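Turntable Sorting Cell, practice scene for school and club teams
Brovirari range, add-on for the Kunow simulator
Stock code 3775

If your club has already got an arm to pick up a block from a fixed spot, try this one next! The Turntable Sorting Cell puts one arm at a wooden table with a round turntable and a blue bin, and asks your team to get the cups out of the first and into the second. It sounds easy. Then the first cup goes in crooked and everybody wants another turn.

We built it for the Barbosa Cup, the autumn league for under-16s, and it has been our favourite lesson scene ever since. Cups come in orange and grey, so beginners can ignore colour altogether and older teams can write rules about which goes first.

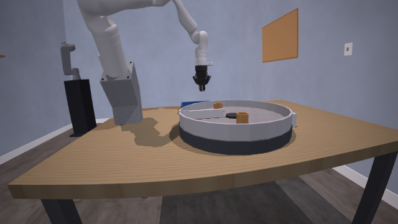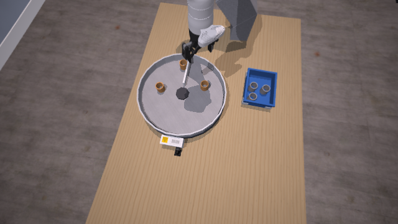
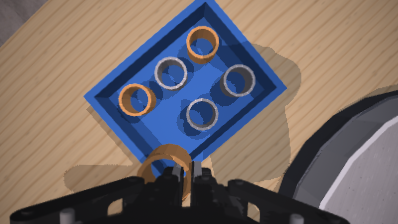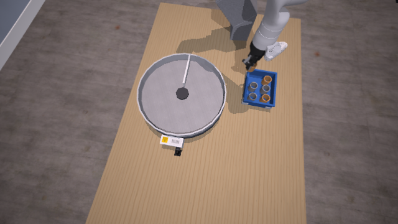 Views of the cell in the simulator, with the orange cups in each and the black gripper at work.

What's in the download
The full table scene with arm, gripper, turntable, divider bar and bin
Orange and grey cups
Several camera views, including a close one over the bin
30 starter tasks, from a single pick to a full clear of the turntable
Lesson notes by Notburga Schwaiger, who runs the Puvov after-school robotics club

Notburga's notes are a joy, by the way. Her pupils begin by moving the arm with the keyboard (lots of groaning, lots of laughing) and only then start writing code, and by that point they know exactly why the gripper has to come down straight over the rim. She gives the third session over to the bin, where the cups already inside make the last few places tricky to reach.

Scoring
A run is worth up to 500 points. Cups standing upright in the bin earn the most, and tipped cups still count for something. Teams can save 3000 runs per licence and play any of them back, handy for settling arguments about whose version was better.

Needs
Kunow simulator, school or club edition
A mouse with a scroll wheel (a trackpad works, but camera control is fiddly)

The July update added slower turntable speeds for first-timers. Existing users get it free from the Downloads page.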